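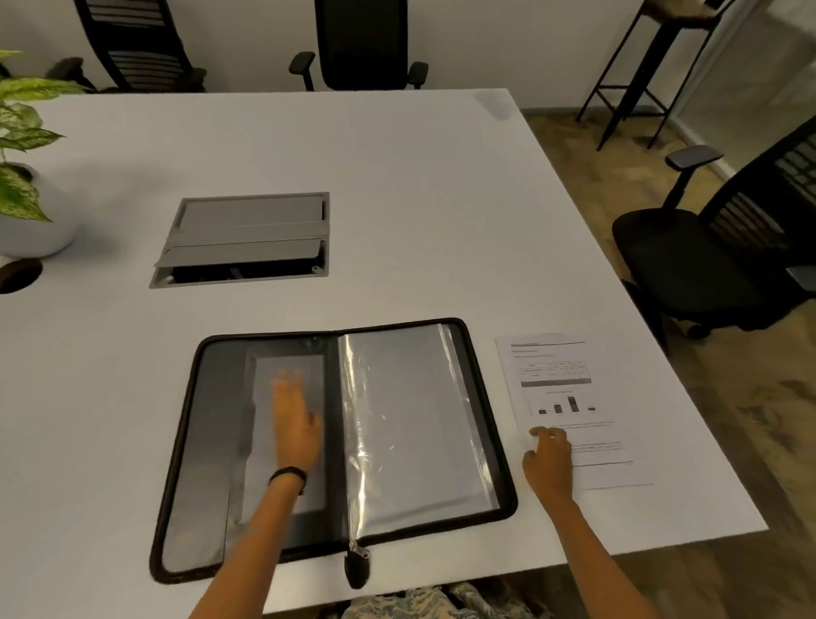
Do you really keep the service records for the cell on paper? I do! I look after one palletising cell at Ollside, and every service ends at a big white table with my black zip-up folder open. Each report goes in a plastic sleeve. The page I always flip to has a table up top and a bar chart under it, four bars, so I can compare bits of the machine without scrolling through 200 rows of log.

Posted in December by Lorcan Mac Suibhne
34 comments | 15 shares

How often do you grease the joints?
Our schedule says every 2 months, but I go by the hours on the controller (it's usually close enough). Wipe the old grease off the fittings first, please!

What if the gripper starts dropping bags?
Check the vacuum cups before you touch the program. Pádraig Ó Néill once spent a whole shift re-teaching pick points over a split cup – we still bring it up.
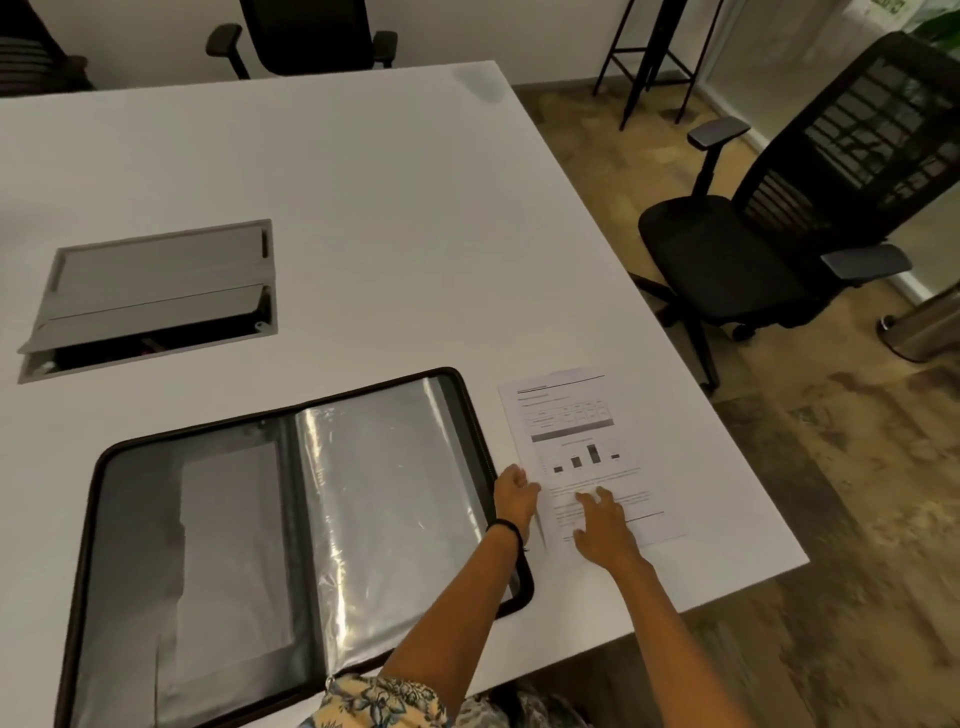

Report page beside the folder, sleeves at the ready.

Can I just keep it all on the tablet?
Sure, and I back up the program there too. But my gloves are filthy by the end and I like my paper. Lock out the cell before you open the guard, whichever way you write it up.

Related
Fixing a sticky guard switch at Prurdale
Kastero controller: changing the backup battery
Which colour tags for air lines?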